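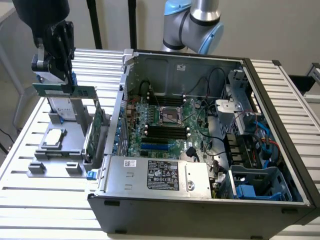
Open tower on the slatted table, CPU socket empty

From: Anahera Pirihi
To: Nandville homebrew list
Subject: Re: Saturday tasting at Cartwright

Murray Hoani wrote:
> Is the smoked porter pouring again? And what time do
> doors open? Last year I missed it by ten minutes.

Yes, it's back, Murray! Doors at 2, and Hamish is bringing 8 gallons of it this time (he swears the smoke is softer, we'll see).
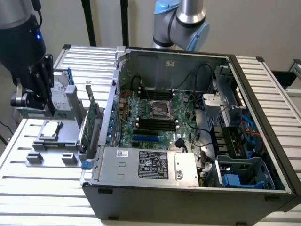
Estela has a saison on too, fermented with the Fotmont yeast, and I got a small taste on Tuesday. Peppery, bone dry, so good. We have 62 names down already and the room holds more, so bring a friend and a clean glass.

Anahera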